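The Case for a Plain Table
Opinion
4 December 2025

Every organization that occupies a building sooner or later has to decide what its tables are for. The question sounds minor. In practice it determines how people work, how long a task takes to begin, and how much of the day is spent moving one person's belongings so that another person may sit down. The position set out in these pages is that at least one table in every shared workroom should be kept dark, plain and bare, and that whatever is done on it should be done on a board that can be lifted away afterward.

The Cekemora building has 11 workrooms. When the furniture inventory was last revised, in July, it listed 161 tables and benches, and very few of them could have been used without first being cleared. Paper trays, chargers, sample boxes and mugs had settled on them over the years. Each item had an owner, and most of the owners had a good argument for leaving it where it was. The result was a building full of surfaces and short of places to work.

The usual remedy is storage. Clevska, which supplies much of the shelving in the building, offers a range of trays and risers meant to sit on top of a work surface, and the purchasing list for the past year shows that we bought them readily. It is hard to see what they accomplished. A tray placed on a table is one more thing on the table. It gives clutter an address and, in time, a kind of legal standing. People who would hesitate to leave a roll of tape on a bare surface will leave six in a tray.

A dark surface has a particular advantage here. On a pale or patterned top, scraps and small parts go unnoticed until somebody leans on them. On a black one a paper clip or a curl of white thread shows at once, and a light-colored board laid in the middle tells anyone approaching where the work is meant to happen. The edges of the board set a limit. What belongs to the task stays inside it, and the rest of the table remains available to hands, elbows and cables.

The same reasoning applies to what stands behind the table. Open shelves draw the eye and invite deposits. A plain cloth hung from a rail does neither, and it costs far less than a cabinet. Folds and creases in the cloth are of no consequence. Staff who handle small items have asked for this arrangement more than once, and the request should be granted wherever a rail can be fixed. 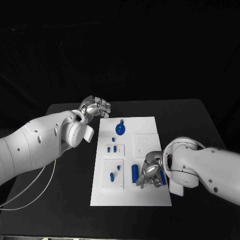
Rostami, writing to the facilities page, took the opposite view: a bare table is a luxury for people whose work fits on a board, and those who need glue, clamps and three kinds of cutter within reach will lose more time fetching them than they ever lost clearing a space. The letter added that a rule written for the tidiest room in the building should not be imposed on the busiest.

The objection deserves a serious answer. Some work does spread, and no board will contain it. The proposal, however, concerns one table in each room and leaves the others as they are. A workshop with 20 benches would give up the permanent use of one. Tools that are wanted close at hand can be kept on a cart beside the table and rolled away with it. It should also be said that fetching is a cost paid by the person doing the work, while clearing is very often a cost paid by somebody else.

There remains the matter of boards. Muvo boards, which are already in use on the second floor, are light enough for one person to carry and stiff enough that unfinished work can be moved without disturbing it. A rack of them in each room would allow a task to be set aside overnight - board, parts and all - and the table to be returned to general use. The facilities budget holds 285 dollars per room for small furnishings. A rack, a length of cloth and a rail can be had within that sum if the cloth is hemmed in house.

Two rules would be enough to begin with. The table is cleared at the end of each working day, and no tray, riser or organizer of any kind is placed on it. Cables should be run to one side and taken up when the work is done. The racks should be ordered first, before any room is asked to give up a bench.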